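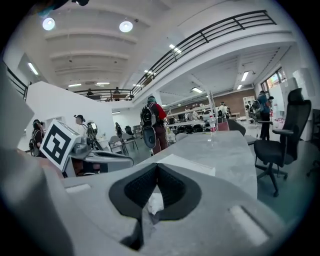 Ceiling lights in a two-level hall – replace or relamp?

mezz_rat
Posting for the building I help look after. Big open room, upper level wraps around with black railing, white ceiling with wide beams. Fluorescent panels all over plus a couple round lamps that somebody put in later. Below is one long light gray table, marbled top, curves off to one side. People eat at it, cut fabric on it, do taxes on it, whatever.

Problem is the fluorescents. Tubes are getting hard to find and two of the ballasts buzz. Got a quote from Radden to pull everything and put in LED flat panels, 3,468 all in. We have 2,000 set aside. So do I relamp and wait, or beg for more money. Need to answer them before June.

tubular
Relamp. Ballast bypass tubes, cut the ballast out, wire direct. Did a whole church basement that way. You'd come in way under your 2,000.

okaybutwhy
Whats the height to the ceiling? Matters more than the fixtures. If you need a lift every time one dies then you want stuff that doesn't die.

mezz_rat
Don't have a number. Too high for our ladder from the ground floor, I know that much. The ones over the far balcony you can get at from the upper floor, those are easy.

okaybutwhy
Then the lift rental is your real cost. Ask Radden if lift is in the 3,468. Bet it is.

tubular
Still say bypass. One lift day, all the tubes, done.

harlan_st
Disagree w/ tubular. Bypass is fine if someone competent does it and labels the fixtures. In a shared building some guy in five years sticks an old fluorescent tube in there and gets a nasty surprise. Seen it. Flat panels, no tubes to mess up.

tubular
Thats what the sticker is for. They come in the box

harlan_st
Nobody reads the sticker.

pinegrove22
Can I ask about the table instead lol. Is that real stone or laminate? We have a long one like it from Woltmont and the finish went dull right where people slide their plates. Wondering if lighting makes it worse, ours looks awful under cool white.

mezz_rat
No idea what it's made of, was here before me. Glare is a thing though. Cool white bouncing off a pale top at 8 pm is not great. Couple of the fabric people wear hats.

pinegrove22
Go 3500K then. 4000 at most. We went 5000 in the hallway and it's like a dentist

okaybutwhy
4000 if they're matching thread colors. 3500 will shift your blues. Check the CRI too, want 90 or better for sewing, cheap panels are 80.

pinegrove22
ok fair, I dont sew

quietballast
Has anybody mentioned switching? Two levels, one switch = everybody upstairs lit up like noon when only the table is in use. Before you spend anything find out how the circuits are split. Ours were split front/back when they should have been up/down and the fix cost almost nothing while the lift was already there.

mezz_rat
Oh good one. Ours is one switch for the ceiling, separate one for the round lamps. So people turn on just the round ones and then complain its dark lol. Will ask.

harlan_st
Also the railing. You've got folks standing up on that far balcony looking down the length of the room, right? Panels seen from that angle can be brutal – you're closer to eye level with the lower ones than you'd think. Get the low glare diffuser, the prismatic kind. Few bucks more each.

mezz_rat
Yes, people hang out up there constantly. Hadn't thought about it from their side at all.

tubular
or keep the lenses you already own and relamp. just saying

harlan_st
If theyre yellowed they're eating half your light.

mezz_rat
Some are a bit yellow. Not terrible.

gus_on_grandmont
We used Fourie over at the Grandmont building, similar setup, mezzanine and all. They did it in 2 stages. Lower ceiling first, then the balcony ones the next year when there was money. Nobody minded except for a while the two halves didnt match color. Bugged me, I'm over it.

okaybutwhy
Stage it. Do the high stuff now while you're paying for a lift, leave the ones you can reach from upstairs for later. Might get you close to 2,000.

mezz_rat
Thats probly the one. Asking Radden for a split quote, lift listed on its own line, 4000K, low glare. And the switch thing.

tubular
Get a bypass price too so you can compare

mezz_rat
Fine yes, will get both

quietballast
Order a few spare panels in the same batch if you stage it. Color drifts between runs, which is probably what gus had.

gus_on_grandmont
It was exactly that. Wish I'd known

mezz_rat
Update – Radden says lift IS in the number, and they'll split it. Waiting on the paper version. They also want to know if the table can be moved. It can't, not easily. Anyone worked over one? Moving blankets or is that not enough

harlan_st
Blankets then hardboard on top. Old tubes drop glass.

pinegrove22
and tape the blankets to each other NOT to the table. ask me how I know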